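Sala de prensa > Novedades > Hogar y textil

Gukalen presenta su línea de toallas de mano y rejillas para baños pequeños

Octubre. Por Polyxeni Stefanou, responsable de producto textil

¡Por fin puedo contarlo! Llevo meses mordiéndome la lengua en las comidas familiares, porque en mi casa todo el mundo opina de toallas (mi madre las plancha, mi hermano las usa hasta que se transparentan), y ahora ya es oficial: Gukalen saca este mes Lostitz, una colección para el lavabo que junta dos cosas que casi siempre se compran por separado, la toalla de mano y la rejilla donde se deja el jabón o la esponja.

Me han pedido que escriba yo la nota de prensa y he dicho que sí con una condición: que me dejaran escribirla como hablo. Así que, queridas redacciones, si buscáis la ficha técnica, pedídnosla y os la mandamos enseguida. Aquí va lo otro, cómo ha salido esto adelante y por qué estoy tan contenta.

Todo empezó con un cuarto de baño. El mío, para más señas: un lavabo en el que no cabe ni el vaso de los cepillos, una pastilla de jabón que se deshace en un charquito gris y una toalla que cuelga de donde puede. En la oficina lo conté un día mientras esperábamos el café y Gerasimos Karamanlidis, que dibuja todas nuestras piezas de alambre, me contestó que el suyo era todavía peor. Nos enseñamos fotos. Tenía razón. A la semana siguiente ya estábamos con papel y lápiz, discutiendo si una rejilla necesita asa o si el asa estorba. Yo era del bando del "estorba", que quede constancia.

Perdí, claro. Gerasimos hizo una primera rejilla sin asa para darme gusto y me la llevé a casa. ¿Habéis intentado levantar una rejilla bajita con las manos enjabonadas para pasar la bayeta por debajo? Yo sí, cada mañana durante un mes, y cada mañana acababa el jabón en el suelo. La versión que sale a la venta lleva un asa alta de alambre, cuadrada, que se coge con dos dedos. El fondo va calado para que el agua escurra. Se levanta, se limpia debajo, se vuelve a poner. Se la he enseñado ya a tanta gente que en la oficina me quitan la muestra de las manos.

Con la toalla tardamos bastante más, y eso que una toalla parece la cosa más fácil del mundo. Queríamos un rizo suave pero que no abultara mucho doblado, porque en los baños pequeños el armario también es pequeño (o es una balda, o es el borde de la bañera). Pasamos por tejidos que se quedaban tiesos al tercer lavado y por otros preciosos que soltaban pelusa hasta en la sopa. Al final nos quedamos con el rizo que teje Öztürkmen, un taller con el que ya habíamos hecho albornoces y que tuvo con nosotros una paciencia infinita. ¡Gracias, de verdad!

Luego estaba el pespunte. La toalla Lostitz es blanca, blanca del todo, y lleva por dentro del borde una línea fina oscura que hace un rectángulo de esquinas redondeadas. Es una tontería y es mi parte favorita. La primera prueba tenía las esquinas rectas y parecía una esquela, lo dijo la sobrina de Gerasimos y ya no pudimos verla de otra manera. Redondeamos las esquinas y listo. Además la línea va muy bien para doblar: si la usas de guía, los bordes casan sin tener que pensar mucho.

¿Y cómo se dobla una toalla de mano? Pues depende de a quién preguntes, y nosotros preguntamos a todo el que pasaba por delante. Yo la doblo en tres a lo largo y luego por la mitad, como me enseñó mi abuela. Gerasimos hace un rollo. En el taller doblan en cuatro y no hay más que hablar. En el folleto que acompaña a la colección hemos puesto las tres maneras, sin tomar partido (aunque el rollo se desmorona, Gerasimos, lo siento). Lo que sí recomendamos es extenderla antes en plano sobre una mesa y alisarla con la palma, empezando por el centro. El rizo hace sus arruguitas, es parte de su gracia, y con un par de pasadas queda bien sin necesidad de plancha. Mamá, si lees esto, va por ti.

Vamos con lo práctico. La primera tirada es de 1000 toallas y 1000 rejillas, que para una casa de nuestro tamaño es una barbaridad, os lo aseguro; el almacén no ha estado tan lleno nunca. Se venden juntas o por separado. Las hemos puesto juntas en la página por una razón muy sencilla: quedan bonitas una al lado de la otra, el blanco del alambre con el blanco del rizo. La referencia del conjunto para tiendas es la 1407, apuntadla, que con esa os lo encuentran a la primera cuando llaméis.

De momento la colección estará en nuestra web y en 109 tiendas de barrio, droguerías y mercerías sobre todo, que son las que nos han acompañado desde el principio. También estará en el mercado de Giltgate, donde tenemos puesto propio todo el mes de octubre, de diez de la mañana a siete de la tarde. Venid a tocar el tejido. Una toalla hay que tocarla, no hay foto que valga para eso, y yo estaré allí casi todas las tardes con ganas de conversación.

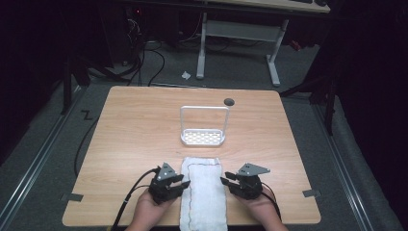 Foto: Gukalen / Departamento de prensa. Reproducción libre citando la procedencia.

La rejilla se sostiene sola, sin ventosas y sin agujeros en la pared, algo que en un piso de alquiler se agradece muchísimo. La podéis poner junto al lavabo, en la cocina al lado del fregadero (con el estropajo va de maravilla) o en la balda de la ducha si la tenéis llana. En mi casa ha acabado habiendo una en cada sitio. Ocupa poco de base y crece hacia arriba, así que a su lado todavía queda hueco para el vaso de los cepillos. ¡El mío ha vuelto al lavabo!

Sobre el cuidado, cuatro cosas y ya os dejo. La toalla se lava antes del primer uso, como cualquier rizo, y mejor sin suavizante, que apelmaza el tejido y le quita absorción. Sacudidla al sacarla de la lavadora, con energía, y tendedla abierta. La rejilla se enjuaga y se seca con un paño; si el agua de vuestra zona tiene mucha cal, un poco de vinagre de limpieza rebajado y un cepillo viejo para los huecos del fondo. Gerasimos me pide que añada que no la metáis en el lavavajillas. Añadido queda.

También me preguntan mucho por los colores. Sé que habrá quien la quiera en verde o en mostaza, y tengo una caja entera de muestras teñidas debajo de la mesa esperando su momento, pero esta primera colección sale solo en blanco. Si funciona, ya hablaremos del mostaza, y aquí la oficina está dividida en dos bandos bastante ruidosos.

Las tiendas que quieran recibir el conjunto de muestra pueden pedirlo desde la sección de profesionales de nuestra web, indicando la referencia. Para entrevistas, fotografías en alta resolución o préstamo de piezas para reportajes, escribid a la oficina de prensa de Gukalen y preguntad por mí, Polyxeni Stefanou. Para dudas sobre el alambre, los acabados y las medidas de la rejilla, mejor directamente Gerasimos Karamanlidis, que contesta por las mañanas, antes de meterse en el taller.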